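Stallideck cell: the finger change, one month on

Back in September we were told that new fingers on the left gripper would cure the dropped cups. Greer Hepburn fitted them on a Thursday, the job took 2 hours, and the supplier's note promised no further attention for a year. I have my doubts.

The cell had run 1,452 cycles when Greer asked for it to be stopped. One finger screw had backed out, and the short cable between the gripper and the wrist was pulling at its plug whenever the wrist turned hard over. Neither fault is in the note. She reset the screw with thread lock, gave the cable more slack and taught the cup pick again at low speed, fingers down inside the rim. 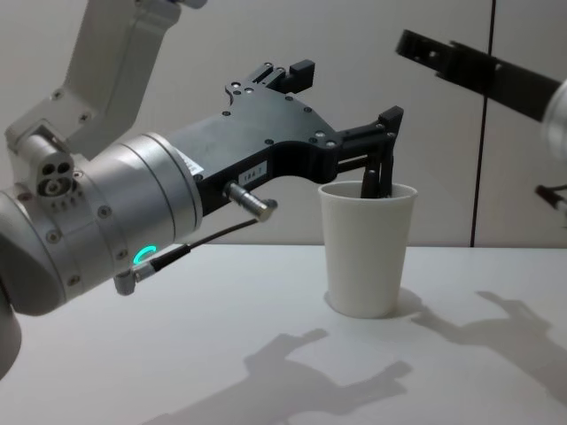

What we are doing now

Cable and finger screws get checked every Monday, whatever the note says. Mohsin Naqvi keeps the log. The count stood at 1,775 when this went out, with 3 drops written down since the reset. Dillow call that a success. I'd like to see a full month before we pay for the same fingers on the right arm, and so would Mohsin.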